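Walking before breakfast, second month
December 18, 2018

I promised to write again when I finished the second month of my morning walks, so I am doing it today with a cup of tea and rather tired legs.

My plan is simple. I get up, drink a glass of water and go along the canal to Kirklow bridge and back. In July I could not do it without sitting down on the way. Now I sit only if the weather is nice and I want to.
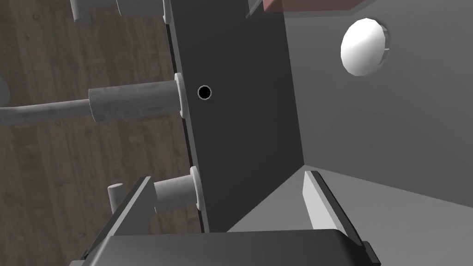

A dark panel with light grey pegs.

What changed most is my sleep. Before, I was awake at night and thinking about work, and in the morning I felt heavy like wet bread. Now I fall asleep with the book still in my hand — my husband takes it away. My doctor was pleased with my blood pressure too, but she wants to see me again in spring before she says anything about the tablets.
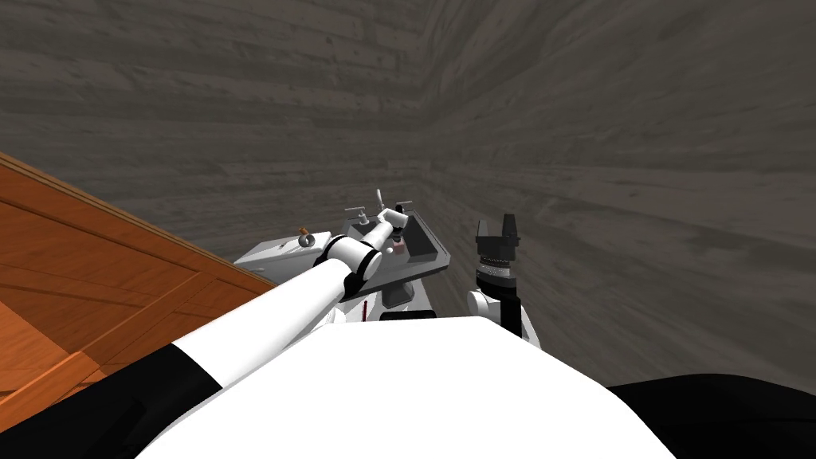 The knees are a different story. The left one complains when I go down the 107 steps at Numton station, so I take the longer way round by the road. I also bought better shoes, and I should have done it much earlier. For two weeks I tried stretching after the walk, then I forgot, then the knee reminded me.

I asked here last time if it is better to eat something first.

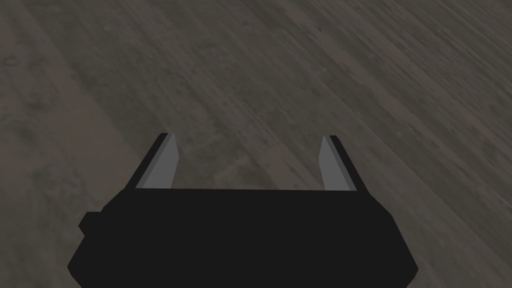

Jurgita Rozīte wrote that she always eats half a banana before going out, because without it she gets dizzy on the hills, and that I should not listen to people who say an empty stomach is best for everybody. I will try it from tomorrow. There are two bananas left in the kitchen.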